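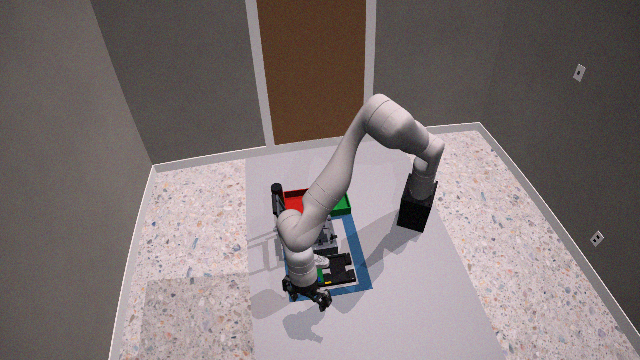 3.2 Cell set-up

The Limden test cell was modelled in Sundix before any hardware was bolted down. Base position was fixed first, by running 103 reach checks from the pedestal to each station. Red and green bins share the blue mat with the slotted black tray, so one taught mat frame locates all of them. After any layout change the frame is re-taught at 3 points, and the gripper is jogged to a hover pose with its fingers open and pointing down before program speed is restored.
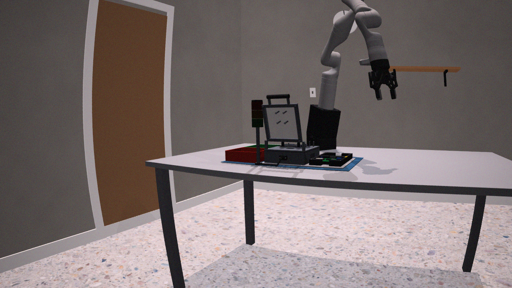 Figure 4. Simulated cell, table-mounted layout, with lid of the clamshell fixture raised and signal tower unlit.

Lid clearance is checked at 15 mm in the model. Wrist cable routing follows Karaca's maintenance sheet.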